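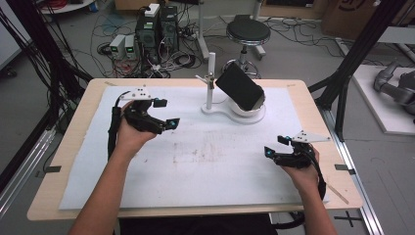

Hirkholm 8x Field Binocular

Back in stock. Green or black, same price.

Our best seller for woodland and backyard birding. 8 power, so the view stays steady when a warbler won't sit still. Wide field, easy to find the bird. Close focus is 10 feet, good for feeders and the odd butterfly.

Whats in the box: binocular, neck strap, rain guard, lens caps (tethered), soft case, cloth. Harness sold seperately, see the Tullau harness page. Fits all Hirkholm models except the old compact.

Glasses wearers: twist eyecups all the way down. Two click stops, they hold pretty well. If you see black crescents at the edges, cups are set wrong for you. Try the next stop.

Waterproof, fog proof. Rinse off salt spray with fresh water after a day at the shore, let it dry, then wipe. Don't wipe grit off dry, it scratches the coating.

Want more reach for ducks and shorebirds? Get a scope. The Jadoon 84 is the one we sell most of, angled body only right now. Straight version expected August. Tripod not included.

Seed deal still on: any optics order ships with a bag of Lollidley finch mix while it lasts. One bag per order. No swaps for suet, sorry, it melts in the mail.

Loyalty points: 3,000 gets you a free harness. Points don't expire but they can't be used on sale items or gift cards.

Returns: unused, in the box, with all caps. Open box is fine. Mud on it is not.

Orders in by 2 p.m. go out same day. Store pickup, pick that option at checkout and wait for the email before you drive over.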